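Progress report to the Graltus Fund, student dinner and scholarship project
Prepared by Anca Văduva, 5th September

The charity dinner at Majali Hall had 255 guests, and after all costs we have 4,000 dollars for the scholarships. Thank you for paying the rent of the hall. 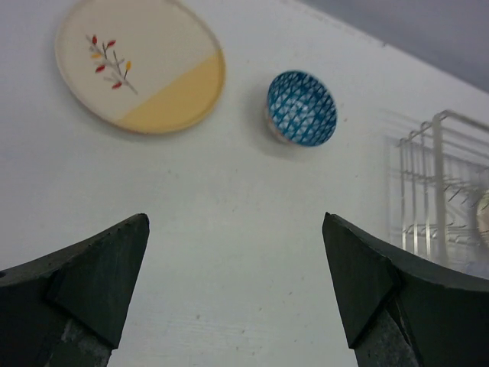
Plate with painted leaves.

Fifty students sent an application – more than we expected. Igor Slanina and Aurora Paiva read all of them and have chosen 8 for an interview.

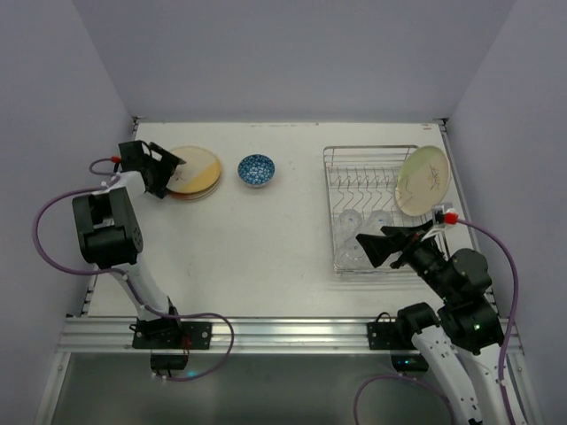 The interviews will be in October, in the college library. One point is still open: the bookstore voucher from Zornetti did not arrive yet, and Marius Cârstea has written to them again. I will send you the final list of names after the interviews.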